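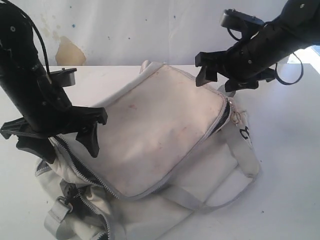 Raising my rates and scared stiff

Posted March 2019 by quietledger

Two years into freelance bookkeeping and I still charge $40 an hour. Every October I promise myself I'll raise it, and then I picture all my clients leaving at once! 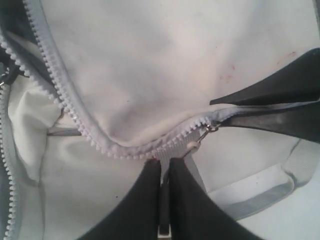

Movier

Oh, I know that feeling so well. I went up by 5 dollars, wrote the kindest little note, and most people just said fine. Do it, friend.

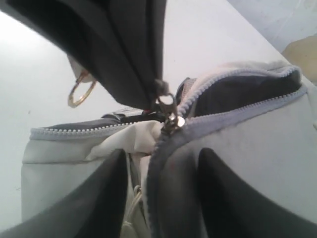
Should I tell old clients first?

Tell them a month ahead, in a short email, before the new price goes on your site.

Nowakowski

I'd disagree a bit, Movier. Small bumps wear people out — I'd go straight to a flat $100 per visit and be done with it

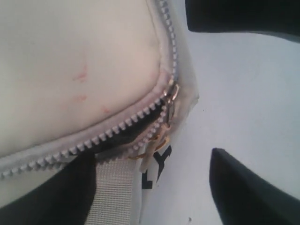

and if a couple of them leave, well, you get those evenings back, and maybe a nap.

quietledger

Flat fee scares me more, ha. But I'm drafting the email tonight.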